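Notes from the Kitchen Table: The Year We Learned to Put Up Food

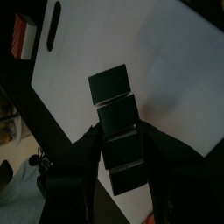

I meant to get this out to you at the start of the month, and then the beans came in, and after the beans the cucumbers, and you all know how that goes in July. My apologies to everyone who wrote asking whether the newsletter had stopped. It hasn't! I have simply been standing over a kettle most evenings with my glasses fogged up, and by the time the last jar was out I was good for nothing but a cold drink and the porch.

For those who are new (and there are quite a few of you since the spring supper, welcome, welcome), this part of the newsletter is where I ramble on about whatever has been happening in the home canning and preserving circle. We meet in the evenings at the old grange kitchen on the Ellville road, the one with the green door that sticks. Give it a shove with your hip. We started up when Raili Kauppinen put a card on the board at the feed store asking if anyone had a pressure canner they weren't using, and she got so many calls from people who had a canner and were scared of it that she decided we had better all learn together.

I was one of the scared ones. My grandmother had one that rattled and hissed all through August, and we children were sent outdoors while it was going, and I suppose I never came back in. So if you are sitting at home with one of those in the box it came in, please know you have company.

Now, on to what we have been doing. The big subject this summer has been pickles, and I want to go over it properly, since I promised Hertta Lindqvist I would write down what she taught us before I forgot it. Hertta grew up over in Clakville and her people made fermented dill pickles, the cloudy sour sort out of a crock. Most of the rest of us had only ever done the vinegar kind. I had a notion that they were more or less the same thing with a different amount of waiting, and I was quite wrong about that.

With the vinegar kind, the sourness goes in with the brine. You heat the vinegar and water and salt, pour it over, put on the lids and process the jars in boiling water for however long your recipe says. With the crock kind there's no vinegar at all. You make up a salt brine, you keep the cucumbers pushed down under it, and the sourness comes along by itself over a few weeks while you worry. Hertta says the worrying is traditional.

Her rules, as best I could scribble them on the back of a seed packet: use pickling cucumbers and not the big waxed ones from the store. Get them into the brine the same day they are picked if you possibly can. Cut a thin slice off the blossom end, because that's the end that makes a pickle go soft (I had been cutting the stem end for years, feeling very pleased with myself). Use canning salt. Keep everything under the brine with a plate and a weight. Skim the top every day once it gets going. If the pickles turn slimy or the smell is bad, the whole lot goes on the compost and you don't taste it to make sure. She was quite stern about that last one and looked right at Raimo.

Raimo Hirvonen, I should say, has made the prettiest bread and butter pickles of anybody this year, so he took it well. He puts in more mustard seed than the recipe calls for and slices his onions so fine you can hardly find them. Two of you have asked me for the recipe, and he says he will write it out as soon as he works out what it is. Changing the spices is fine, by the way. What you must not change is the amount of vinegar in proportion to everything else, or swap in a weaker vinegar because it's what you had in the cupboard. Check the bottle for five percent. I went home and checked mine and found one at the back that was only four, and that one now cleans my windows.

A few of you wrote in after the last issue about jars that didn't seal. It happens to all of us, and it's nearly always the rim. Wipe it with a clean damp cloth, then run your finger around it and feel for a chip, and only then put the lid on. Fingertip tight on the band, no more. I was cranking mine down like the lug nuts on a truck, and Seija Tikkanen came by and undid every single one without saying a word, and then did them up again the way she wanted them. I had 21 pints that day and all of them sealed, so I have nothing to say in my defense. If you do get one that hasn't sealed by the next day, put it in the refrigerator and eat it up first. You can reprocess it within 24 hours with a fresh lid, but I find the pickles come out soft and sad, and I'd sooner just have them with a sandwich.

And please, those of you living up on the ridge, remember to add time for your altitude. The grange sits down low, and the times we use there are not the times for your house. There's a chart taped inside the pantry door and you are welcome to copy it. The kitchen is well below the 2,000 foot line on most people's charts, but I know at least three families in this group who aren't.

We also had a wonderful evening on jam, which I had planned to give a whole issue to, and perhaps still will. The short of it is that Seija doesn't use boxed pectin and never has. She cooks her jam in small batches in a wide pan and tests it on a cold saucer out of the freezer, pushing it with her finger to see if it wrinkles. The rest of us crowded around that saucer like it was the moon landing. Mine wrinkled on the third try. I had been doubling my batches to save time, and that turns out to be a fine way of making syrup! I have eleven jars of last year's strawberry syrup if anybody would like some for pancakes, and I mean that as a sincere offer.

Santeri Salminen has been looking after our shared equipment, and he asks me to pass along a few things. Both of the dial gauge canners were tested this spring and are fine to use. The big water bath kettle has come back from wherever it went. The jar lifter with the red handles has not, so would you all please look in your dish drainers. If you borrow a canner, sign the notebook, and bring it back with the gasket dried off and the lid turned upside down so it can air. He has also ordered lids for everyone who signed up, ten boxes of the regular and a few of the wide mouth, and they can be picked up at the Heiskanen place any time after supper. Honk when you come up the drive, on account of the geese.

Looking ahead, tomatoes will be on us before we're ready, as ever. We'll be doing crushed tomatoes first and then salsa, and everyone should bring bottled lemon juice, the bottled and not fresh, as the fresh varies so much from one lemon to the next. Two tablespoons to a quart, one to a pint, straight into the jar. If you have a big stockpot and a slotted spoon you're fond of, bring those too, with your name on a bit of tape. The orchard at Flaltgate has promised us seconds again on the peaches at a very kind price, 40 pounds to a crate, and I'll send around a sheet so we know how many to ask for. Last year I split a crate with my sister and we still ate cobbler until we couldn't look at each other.

If you have never come and have been thinking about it, do come. You don't need to own anything. We start at half past six and we're generally wiping down counters by 10, though some people have been known to stay and talk in the parking lot a good while after that. Children who can be trusted near a stove are welcome, and the ones who can't may snap beans out on the back steps with Raili, who likes the company.

Hertta's crock has another week to go. She's promised to bring it along next time with some rye bread, and I'd get there early if I were you.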